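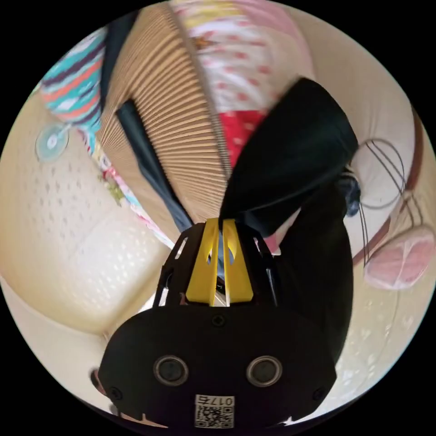

*그림 1. 노란 핑거 사이에 검은 천 가장자리가 물린 순간. 주름진 황갈색 물체도 바로 옆에 닿아 있다.*

# Sireck 가정 내 천 조작 데이터

손에 쥐는 그리퍼로 사람이 직접 천과 옷을 집고 옮긴 시연을 모았다. 모방 학습용이며 로봇 팔의 관절 값은 없다. 배포본은 2023년 12월 13일에 묶었다.

## 구성

| 항목 | 값 |
|---|---|
| 시연 수 | 320 |
| 물체 종류 | 48 |
| 수집 장소 | 4 |
| 프레임 속도 | 30 fps |

시연 하나가 폴더 하나다. 폴더에는 `video.mp4`, `pose.csv`, `grip.csv`, `meta.json`이 들어 있다. `grip.csv`는 핑거 간격을 밀리미터로 적고, 시각은 영상과 같은 기준을 쓴다.

## 수집 방법

- 물건은 미리 정리하지 않는다. 겹친 천은 겹친 채로 둔다.
- 한 시연은 집기에서 시작해 놓기에서 끝난다.
- 놓친 경우에도 지우지 않고 `meta.json`의 `result`에 `drop`으로 적는다.
- 양손 시연은 좌우 영상을 따로 저장하고 `pair_id`로 묶는다.

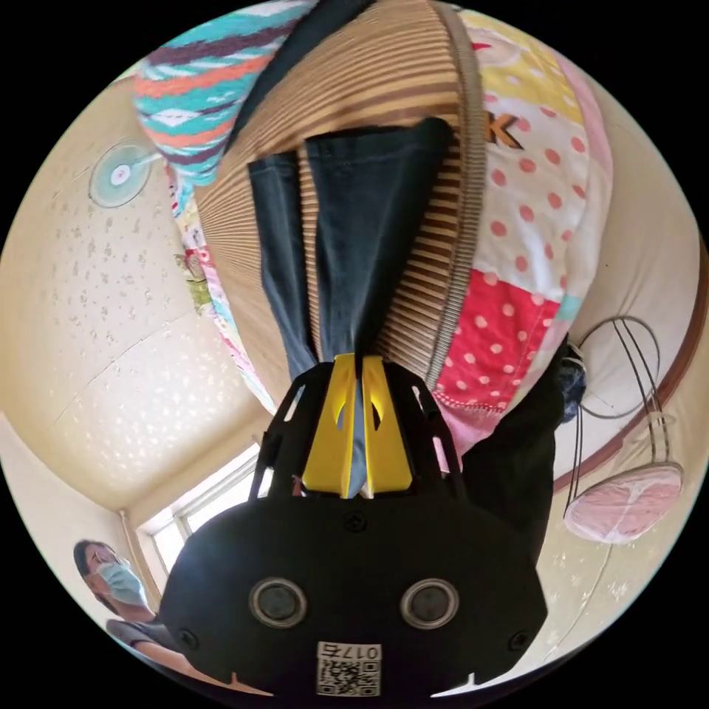
*그림 2. 짙은 남회색 천을 집은 모습. 바지로 보인다. 뒤로 엮은 바구니 결 같은 면과 조각 이불이 있고, 방은 위아래가 뒤집혀 보인다.*

## 영상 관련 주의

원형 어안 영상을 그대로 넣었다. 원 바깥은 검은색이므로 학습 전에 마스크를 씌우는 편이 좋다. 방향 보정은 하지 않았다. 위쪽을 맞추려면 `tools/rotate.py`를 쓰고, 이때 `pose.csv`도 같이 변환해야 한다.

작업자나 창문이 들어온 영상도 있다. 얼굴 흐림 처리는 배포본에 적용되지 않았으니 재배포하지 말 것.

## 알려진 문제

- 어두운 천끼리 겹치면 경계 라벨이 자주 어긋난다.
- 얇은 천은 핑거 간격만으로 잡았는지 판정하기 어렵다. `result`는 영상을 보고 사람이 적은 값이다.
- Plakwood 장소의 일부 시연은 `pose.csv` 앞부분이 비어 있다. 로더에서 `skip_empty=True`로 건너뛴다.

## 담당

라벨 오류는 저장소 이슈에 시연 번호와 함께 올린다. 라벨 검수는 Marites Evangelista가 맡고 있다.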